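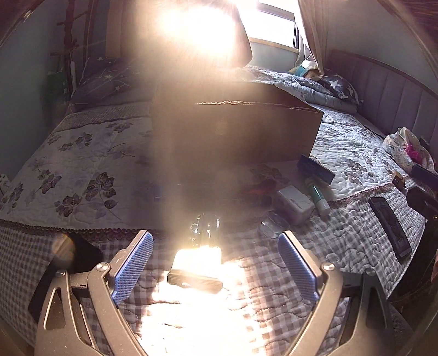 4. Preparing recordings for the Tilard archive

This section applies to members who submit demo tapes, rehearsal recordings and live albums for transfer. Read all the steps before the first tape is played.

4.1 Before transfer

1. Enter the band name, title and running order in the Suvach catalogue form exactly as they are printed on the sleeve. Unusual spellings are to be kept.

2. Wind the cassette fully forward and fully back at normal speed. Do not use fast wind on tapes recorded before the Whitlock reissue series.

3. Clean the heads and the pinch roller, then allow 12 minutes for the fluid to dry.

Caution: Never play a tape that shows white deposits along its edge. Place it in a sealed bag and refer it to Chepkoech Nyamweya at the transfer desk.

4.2 Making the transfer

4. Set the input level on the loudest passage of the tape. Black metal and noise recordings often begin with a quiet introduction, and a level set there will be far too high for what follows.

5. Switch off all noise reduction unless the sleeve states that it was used. Hiss is part of the recording and must be kept.

6. Record each side as one continuous file. Leave 2 seconds of blank tape before the first sound and after the last.
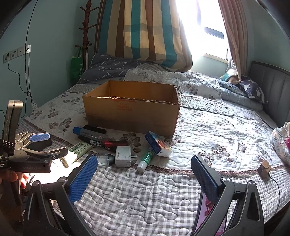
7. Listen to the whole file on headphones. Note any dropouts by time in the remarks field — feedback and deliberate distortion need not be listed.

Note: Where a demo exists in more than one dubbed generation, submit the earliest copy available and mention the others in the remarks.

4.3 Sleeves and inserts

8. Scan both faces of the sleeve flat. Lyric sheets, flyers and letters are scanned separately, and staples are left in place.

9. Send the completed form to Orestis Sotiropoulos, who issues the Jondonlow shelf number. Batches are limited to 75 titles.

Caution: Do not write the shelf number on the cassette, the sleeve or the case. Use the paper slip supplied with the form.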